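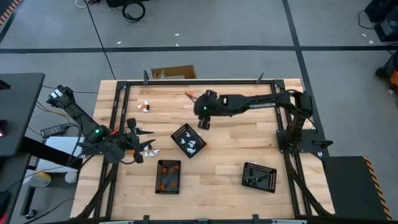

Sorting day at the table. White paper in one basket, orange in another, black in the third.

I have been wanting to write about teleoperation for months, and now that I have spent a whole stretch of evenings doing it I can't stop talking about it, so my family will be glad I'm putting it here for once.

The task is sorting small stuff by color. Three mesh baskets, a heap of little pieces, two arms. You sit at the controls and move a pair of smaller arms with your own hands, and the big ones on the table copy you. Close your fingers and the gripper closes. Every move gets recorded along with the camera views, and after enough of those recordings the robot gets to try it alone. That's the whole idea, and I still think it's wonderful!

Sandrine Vasseur got me into this. She had already done a few hundred sorting runs when I first sat down, and she made it look like picking raisins out of a cake. I took 18 tries before I had one I'd let anybody keep. My problem was depth. From the chair everything looks an inch closer than it is, so I kept pinching air above the wood, very confidently, and then lowering, and pinching air again.

What fixed it was slowing down over the piece and going straight down the last little bit. Sandrine calls it the elevator. Come in sideways and you push the thing along the table — crumpled paper especially, it skates away from you — but come down from above with the fingers already open to the right width and you've got it nearly every time.

The crumpled white ones are my favorites, by the way. They're all different. A hard little plastic part always grabs the same way, but paper gives, and you can feel yourself deciding each time which fold to go for. A couple of our pieces have white and orange on them together, and we had a real argument over which basket those belong in. I said white, by area. Sandrine said orange, because orange is what your eye goes to. Jacqueline Hamel came in for coffee, listened to both of us and said it didn't matter one bit as long as we both did it the same way every single time. She was right. If I put a mixed piece in one basket on Wednesday and Sandrine puts its twin in the other, the model learns that the answer is a shrug. We went with Sandrine's rule. I am over it.

Some things I wrote on the pad next to my chair, for anyone starting out:

Decide which arm takes which piece before you start moving. If the arms cross in the middle, you'll stop and back out, and all of that goes into the recording.

Turn the baskets between runs. Shift them, tilt them, leave one crooked. We kept ours lined up like desks in a classroom for the first 200 runs, and the policy trained on those was lovely until I bumped a basket a few inches. Then it dropped a piece very neatly on the bare wood, right where the basket used to be.

Keep your mistakes if you recovered from them. I used to throw out any run where I dropped something. Now if I drop it, go back and pick it up cleanly, it stays in. The robot is going to drop things too, and it needs to have seen what comes next.

Stop when your shoulders get tired. My late evening runs are jerky, and I can pick them out of the plots without looking at the times.

We named the dataset Draltura (long story, involves a misspelled pasta box) and it now stands at 2063 runs, 390 of them mine. I check that number more often than I check my email. The first policy trained on the newer, messier runs went on the arms last week and I stood there with my hands behind my back like a parent at a swimming lesson. It hovered over a scrap of paper, dithered, went down, came up with it, and carried it over to the right basket. Then it did another one. It has my elevator! There's a tiny pause before the drop that is absolutely mine too, a habit I didn't know I had until I watched a machine do it.

It isn't great at the small black pieces yet. It gets the right basket but lets go a bit early, and they bounce. I suspect that's also me, so I'm going to record a batch where I lower the gripper properly inside the rim before opening it, and see if the bounce goes away.

After that Sandrine wants to try handing a piece from one arm to the other in the air. I've tried it twice by hand so far, and dropped it both times.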